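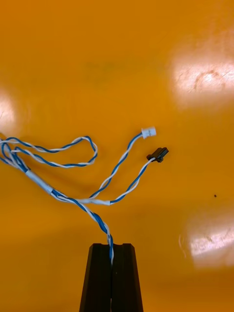
About Services Harnesses Boards Jobs Contact

Company > About us > Who we are

Rudik is a small wiring and parts-sorting shop. Cable harnesses mostly, plus the odd circuit board that comes to us in a box of other stuff and needs somebody to sort out what's what. Started by Fraser Forsyth in a rented unit on the Dalgleish estate, one bench and a borrowed crimper. Still on the same estate, bigger unit.

What we do all day: twisted pairs, short looms, connectors on the ends, sleeves where the branches split. Small runs. Our shortest job last year was 11 pieces, the longest was 921, and we were glad to see the back of that one to be fair. Most come in near 230.

We also do sorting and kitting. You send a mixed lot, we split it up, bag it, label it, send it back with a list. Boards get kept apart from loose wire. Always. Learned that the hard way on a job for Trustent (they were very nice about it).

How the benches are set up. Same layout every time, so anyone can take over from anyone: steel tray in the middle, yellow bins either side, white top so you can see a dropped pin. Paper in the tray before boards go in it. Change the paper if it's marked, don't turn it over.
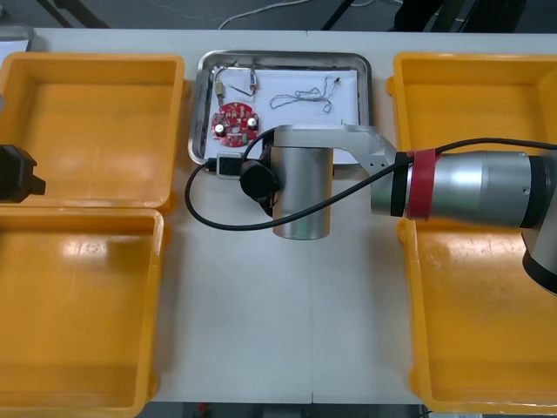 Round red board and loose wire on the lined tray, yellow bins on both sides.

Bins get wiped out at the end of a job. They scuff, we don't mind scuffs. What we do mind is a stray terminal from the last customer's lot turning up in yours, so an empty bin means run your fingers round the corners and then call it empty. Fraser still checks them himself some afternoons, which everybody pretends not to notice.

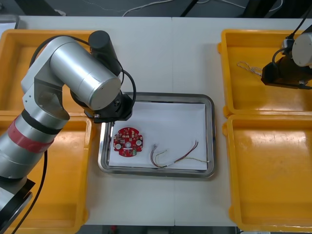 Same goes for the tray. Tip it, wipe it, new paper, next job.

Our own job-tracking sheet is called Clurnorura, long story, and if you order from us you'll see the name on your packing slip. Thats us, it isn't spam.

Samples: send 4 pieces and a drawing if you have one. A pencil sketch is fine. No drawing, send a good piece and we'll work from that, takes a bit longer. Quotes usualy go out the next morning. Phones are on from 8 a.m., collections round the back by the roller door, please don't block the neighbors.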